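19-Zoll-Rack

Ein 19-Zoll-Rack (auch 19-Zoll-Gestell, Baugruppenträger-Schrank oder kurz Rack) ist ein Gestell zur Aufnahme elektronischer Geräte mit genormter Frontplattenbreite. Die Bezeichnung leitet sich von der Breite der Frontplatte einschließlich der Befestigungsflansche ab, die 482,6 mm beträgt. Die Bauform wird in der Informations- und Telekommunikationstechnik, in der Studio- und Bühnentechnik, im Laborbau sowie in der Mess- und Regeltechnik verwendet. Maßgeblich sind unter anderem die Normen IEC 60297 und EIA-310.

Geschichte

Die Bauform geht auf die Eisenbahnsignal- und Fernsprechtechnik zurück. Relais und Verstärker wurden dort auf gleich breiten Platten montiert und in senkrechten Gestellen übereinander angeordnet, damit Baugruppen verschiedener Art ohne Anpassung des Gestells ausgetauscht werden konnten. Aus den Vermittlungsstellen gelangte das Maß in den Rundfunk und die Messtechnik, später in die Rechenzentren. Die Umstellung vieler Länder auf metrische Einheiten hat an der Grundbreite nichts geändert. Ein parallel genormtes metrisches System mit einem Raster von 25 mm konnte sich nur in Teilbereichen durchsetzen.

Maße und Raster

Die nutzbare lichte Weite zwischen den Holmen beträgt mindestens 450 mm, der waagerechte Mittenabstand der Befestigungslöcher 465,1 mm. Geräte, deren Gehäuse die lichte Weite ausschöpfen, lassen neben sich keinen Platz für seitlich geführte Kabel; diese müssen dann vor oder hinter den Holmen verlegt werden.

Die Höhe wird in Höheneinheiten (HE, englisch U oder RU) angegeben. Eine Höheneinheit entspricht 1,75 Zoll oder 44,45 mm. Frontplatten werden mit einem geringen Untermaß gefertigt, damit sich übereinanderliegende Geräte ohne Verspannung ein- und ausbauen lassen. Jede Höheneinheit umfasst drei Löcher je Holm. Die Abstände innerhalb einer Einheit betragen zweimal 15,875 mm, der Abstand zum ersten Loch der nächsten Einheit 12,7 mm. Der kleinere Abstand kennzeichnet somit die Grenze zwischen zwei Höheneinheiten. Wird ein Gerät um ein Loch versetzt montiert, geht in der Regel eine volle Einheit verloren.

Die Tiefe ist weniger streng festgelegt. Gebräuchlich sind Schranktiefen von 600, 800, 1000 und 1200 mm. Für Netzwerktechnik genügen meist die geringeren Tiefen, während Server mit Auszugsschienen und rückwärtigem Kabelarm tiefere Schränke erfordern. Vor der Beschaffung ist der Holmabstand zu prüfen, nicht allein die Außentiefe des Schrankes.

Befestigung

Ältere Gestelle besitzen Gewindelöcher in den Holmen. Sie sind bei häufigem Umbau nachteilig: Ein ausgerissenes Gewinde macht die betreffende Position unbrauchbar oder erfordert eine Reparatur mit Gewindeeinsatz. Verbreitet sind heute Vierkantlöcher mit 9,5 mm Kantenlänge, in die Käfigmuttern eingesetzt werden. In Europa dominiert das Gewinde M6, daneben kommen M5 sowie die zölligen Gewinde 10-32 und 12-24 vor. Gemischte Bestände in einem Schrank sind eine häufige Ursache beschädigter Schrauben.

Käfigmuttern werden von der Innenseite des Holms eingesetzt, wobei die federnden Laschen in der Regel seitlich zu liegen kommen. Zum Einsetzen dient ein Haken aus Federstahl. Viele Serverschienen greifen ohne Muttern direkt in die Vierkantlöcher ein und verriegeln selbsttätig; sie sind mit Holmen, die nur Rund- oder Gewindelöcher aufweisen, meist nicht kompatibel.

Leichte Geräte bis zwei Höheneinheiten können allein an der Frontplatte befestigt werden. Schwerere oder tiefere Geräte benötigen Gleitschienen, Winkelauflagen oder einen Fachboden. Die zulässige Last eines Fachbodens gilt nur bei gleichmäßiger Verteilung; bei einseitig frontbefestigten Böden nimmt sie mit der Entfernung des Schwerpunkts vom Holm deutlich ab.

Bauarten

Zweiholmgestelle (Relay Racks) bestehen aus zwei senkrechten Profilen auf einem Fuß und werden am Boden verschraubt. Sie eignen sich für Patchfelder und leichte aktive Komponenten. Vierholmgestelle tragen die Geräte vorn und hinten und sind als offener Rahmen oder als Unterbau eines geschlossenen Schrankes ausgeführt.

Offene Gestelle sind allseitig zugänglich und gut durchlüftet, bieten aber keinen Schutz gegen Staub, Berührung oder unbefugten Zugriff. Sie werden daher in Werkstätten, Prüffeldern und separat verschlossenen Technikräumen eingesetzt. Geschlossene Schränke verfügen über Türen und Seitenwände, wahlweise mit perforierten Flächen oder mit Dichtungen für höhere Schutzarten. Wandgehäuse mit geringer Bauhöhe dienen als Unterverteiler. Für den Transport gibt es Koffer mit schwingungsgedämpft gelagertem Innenrahmen.

Bestückung und Verkabelung

Schwere Baugruppen wie unterbrechungsfreie Stromversorgungen und Speichersysteme werden unten eingebaut, um den Schwerpunkt niedrig zu halten. Patchfelder und Switches liegen häufig im oberen Bereich, vor allem bei Kabelzuführung von oben. In Rechenzentren ist die Anordnung des Switches am oberen Ende des Racks als Top-of-Rack-Verkabelung eingeführt. Sie hält die Kupferstrecken zu den Servern kurz und beschränkt die Verbindung zum Verteiler auf wenige Leitungen, meist Lichtwellenleiter.

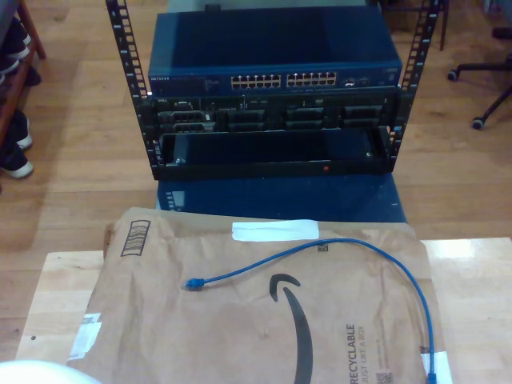 Kühlung

Die überwiegende Zahl der Geräte saugt Luft an der Frontseite an und gibt sie nach hinten ab. In größeren Räumen werden die Schrankreihen deshalb so aufgestellt, dass sich Frontseiten an einem Kaltgang und Rückseiten an einem Warmgang gegenüberstehen. Nicht belegte Höheneinheiten sind bei geschlossenen Schränken mit Blindplatten zu verschließen, da andernfalls erwärmte Abluft durch die Lücken nach vorn zurückströmt. Bei Switches ist die Strömungsrichtung uneinheitlich — einige Modelle arbeiten mit seitlicher Luftführung und benötigen Leitbleche.

Stromversorgung und Erdung

Die Verteilung erfolgt über Steckdosenleisten, die waagerecht im Raster oder senkrecht am hinteren Rahmen montiert werden. Geräte mit zwei Netzteilen werden an getrennte Stromkreise angeschlossen. Jede Leiste muss in diesem Fall so bemessen sein, dass sie bei Ausfall der anderen die volle Last übernehmen kann.

Alle leitfähigen Teile des Gestells sind in den Potentialausgleich einzubeziehen. Lackierte Verbindungsstellen gelten ohne Kontaktscheibe nicht als leitend. Türen und abnehmbare Seitenwände erhalten eigene Erdungsbänder.

Standsicherheit

Zu unterscheiden sind statische und dynamische Tragfähigkeit. Die dynamische Angabe gilt für das Verfahren auf Rollen und liegt meist unter dem statischen Wert. Ausgezogene Geräte verlagern den Schwerpunkt nach vorn; frei stehende Gestelle sind daher mit Kippschutz zu versehen oder am Boden zu verankern, und es wird jeweils nur ein Gerät ausgezogen. Bei Doppelböden ist neben der Flächenlast auch die Punktlast unter den Stellfüßen nachzuweisen.

Abweichende Systeme

Neben der 19-Zoll-Bauweise bestehen das in der europäischen Telekommunikation verwendete ETSI-Gestell sowie das 10-Zoll-Format für kleine Installationen. Open Rack verwendet eine Einbaubreite von 21 Zoll und eine größere Höheneinheit von 48 mm. Der Übergang zwischen den Systemen ist teilweise über Adapterwinkel möglich, jedoch nur von der größeren zur kleineren Breite.

Verwandte Artikel

Höheneinheit
Käfigmutter
Patchfeld
Baugruppenträger
Strukturierte Verkabelung
Kaltgangeinhausung
Potentialausgleich
Unterbrechungsfreie Stromversorgung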